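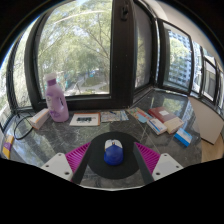 这笔钱到九月为止，有没有让凯夫波特（Kevport）的居民少浪费一点食物？

目前的数据不足以支持这个说法，我们建议资助方暂时不要对外这样宣传。

厨余减量项目中期进展报告
报送：Dankwa 基金
执行地区：Kevport、Trasuvport

一、数字与疑问

本期共发放厨余称重记录册1710份，收回填写完整的339份，回收率不到两成。申请书里写的目标是六成。差距这么大，原因不能全推给天气和假期。

收回的记录册显示，户均厨余重量在第二个月明显下降。这条曲线画出来很好看，但我们对它有保留。愿意连续八周每天称垃圾的家庭，本来就是比较在意这件事的家庭；而且不少记录册后半段的数字过于整齐，连着几天都是同一个重量，很像交表前一晚补上去的。我们没有办法核实，只能照实写在这里。

二、两地的差别

Trasuvport 的回收情况好于 Kevport。当地合作方认为是入户讲解起了作用。这个解释有可能成立，不过 Trasuvport 在同一时期调整了垃圾清运时间，从清晨改到晚上七点，居民倒垃圾的习惯随之变了，两件事混在一起，现在分不开。

Kevport 的两个堆肥点按期启用，其中靠市场的那个使用率尚可，另一个位置偏，投进去的东西里混有大量塑料袋，清拣所花的人工已超出预算。我们在立项时就对这个选址提过意见，当时的答复是“先用起来再看”。现在看到了，建议下一期迁走或者停用。

三、关于 Volberg 的培训课程

按合同采购的 Volberg 课程已全部讲完。课后问卷满意度很高，但问卷是在课堂上当着讲师的面填的，参考价值有限。课程内容以冰箱收纳和剩菜食谱为主，对大份采购、促销囤货这些更可能造成浪费的环节几乎没有涉及。续约报价比首期高，我们看不出理由，暂未签字。

四、经费

支出总体在预算之内，结余主要来自印刷费，也就是说，第二批记录册没有印。这算不得节约。超支的一项是前面提到的堆肥清拣人工，拟从结余中调剂，请予批准。

五、下一期打算

1. 停止发放自填记录册，改为在清运点抽样称重，样本小一些没有关系，至少数字是我们自己称出来的。
2. 在没有开展入户讲解的街区同时称重，作为对照。
3. Kevport 偏远堆肥点的去留，请基金在下次拨款前给出意见。
4. Volberg 课程是否续约，待看到抽样结果后再定。

如果对照街区的厨余也同样下降，那么本项目到目前为止的主要成果就需要重写，包括上一期报告中“成效显著”那一段。附表随后另寄。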